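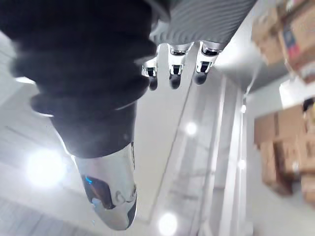
Water meter says I used 790 gallons while I was out of the house

Home & Repairs > Plumbing > Bills and meters
Asked by Rami Zein

I was away for 14 days in May. No house sitter, no garden, no cat with a drinking problem. I read the meter on my way out because my father always did and I am apparently turning into him, and I read it again when I got back. Difference: 790 gallons.

The bill has now arrived and it is $169. My normal bill is a good deal less than that, and I am normally here, using water, like a person.

What I have checked so far:

Kitchen faucet, bathroom faucets, tub spout. None of them drip. I put a dry paper towel under each one overnight and had dry paper towels in the morning.

Under both sinks. Found a sponge from a previous civilization. No water.

Outside spigot. Closed, dry, has a spider in it who seems settled.

The water heater. Floor is dry, and the pan under it is dry too.

I called Gerkbridge Water and got a very pleasant man who told me that meters "only run slow as they age, never fast," and that I should consider whether I had taken more showers than I remembered. I told him I was in another state. He said he would make a note of it.

House is from the seventies, one and a half baths, copper pipes as far as I can see, and the meter is a Cisus in a box by the sidewalk. It has a dial, a row of numbers and a small red triangle. I don't have a basement. I have a crawl space, and I would like it to stay a mystery if possible.

Is it worth fighting the bill, or is there something I'm missing? And do I need a plumber before I know where the leak is, or is finding it the part I'd be paying for?

3 answers

Bo-ram Seok
Marked as accepted

You checked everything but the toilets, so it's the toilets.

A dripping faucet makes noise and leaves a stain, so it gets caught. A toilet leaks from the tank into the bowl and down the drain without a sound and without wetting the floor. 790 gallons over 14 days comes out to a bit over 56 gallons a day, and a tired flapper can do that easily while you're off enjoying yourself.

Start at the meter. The little red triangle is the leak indicator. Shut off everything in the house, ice maker included, and go look at it. If it's turning, even slowly, water is going somewhere right now.

Then go in and close the shutoff valve behind one toilet. Turn it gently. A valve that hasn't moved since the seventies may decide to become your new problem. Go back out to the meter. If the triangle stopped, congratulations, you've met the culprit. If it's still going, close the other toilet and look again.

You can also put food coloring in the tank, enough to make it properly blue, and leave it for half an hour without flushing. Color in the bowl means the flapper isn't sealing. Do both toilets. People always test the one they like less and stop there.
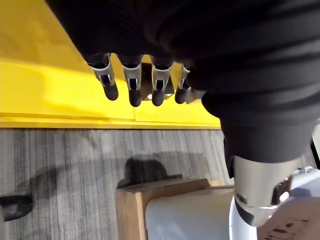
Four fingers, black at the tips, hanging over the work area.

To replace the flapper: shut off the valve, flush, unhook the old flapper from its two pegs and take it to the store with you in a bag. Don't try to remember what it looks like. There's a two-inch size and a three-inch size and you will remember the other one. Wipe down the seat where the flapper lands, since mineral crud there will make a brand new part leak like the old one. Leave a little slack in the chain. If it's too tight it holds the flapper open, and if it's too long it gets caught underneath, which is how mine got me.

While the lid is off, look at the overflow tube. If water is trickling over the top of it, your flapper may be fine and the fill valve is what's worn out. Try lowering the float first, it's free.

If the triangle keeps turning with both toilets off, find your main house shutoff and close that. Still turning means the leak is in the line between the meter and the house. That's plumber territory, and I'm sorry. If it stops when you close the main, the leak is indoors or under it, and you and the crawl space are going to have to talk.

On the bill: fix it, keep the receipt for the part, and ask for a "leak adjustment" in those exact words. A lot of utilities have one and very few bring it up.

Orest Polishchuk

Had a bill like this once. Turned out the water softener was stuck in its rinse cycle. OP doesn't mention a softener, but I didn't mention mine either, for 5 months, as I had forgotten I owned one.

Senthil Ramasamy

get a smart meter monitor, the Evix one straps on and texts your phone. worth every penny. mine texts me whenever I take a bath

Comments on the accepted answer

Rami Zein: It was the half bath. The bowl was blue before I'd finished putting the lid back on. The old flapper came apart in my hand and left my fingers black for two days. New one is in, triangle isn't moving. Gerkbridge Water does have a leak adjustment form. It is one page, and the pleasant man knew all about it as soon as I said the words.

Sang-wook Gil: Which size was it?

Rami Zein: Three inch. I bought the two inch first.

Bo-ram Seok: I said to take it in a bag.

Rami Zein: It was in a bag. The bag was on the kitchen counter.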